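Speaker notes: Shared Kitchens, Second Session
Presenter: Bindu Venkataraman, Facilities Services, Nustwood

Opening (allow two minutes). Welcome attendees and thank the Henriques office for hosting. Remind everyone that the April session covered refrigerators and waste. Today's subject is storage: base cabinets, wall cabinets and counters.

Slide 2. Facilities Services received 1,244 kitchen requests last year. Of these, 274 concerned cabinet doors - loose hinges, doors that no longer meet, handles working free. Pause here. Most people in the audience will expect plumbing to be the larger category, and it is, at 692.

Slide 3. The standard base unit has two doors. Staff are asked to close both after use. An open door at knee height is a hazard to anyone walking along the counter, and its weight rests entirely on the hinges. Please state this plainly and move on. The point was made at length in April.
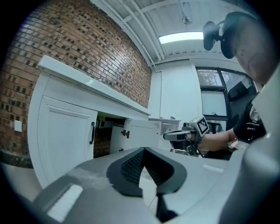 Contents of base cabinets. Heavy items go on the bottom shelf. Cleaning products are kept apart from food and are never decanted into unmarked containers. Each kitchen should have one named contact who reviews the shelves every quarter and removes anything unclaimed. The form is the same one used for refrigerators.

Slide 5. Counters. Small items left at the end of a counter run tend to remain there for months. The guidance is that a counter is cleared at the close of business on Thursday, and that items still present are moved to the shelf marked for that purpose.

Slide 6. Hand over to Jhonatan Giraldo for hinge adjustment. He will need the sample door and a screwdriver from the side table. Allow eight minutes, including questions.

If asked about replacement cabinets: the Bornuta building is first on the schedule. No dates have been approved for other sites.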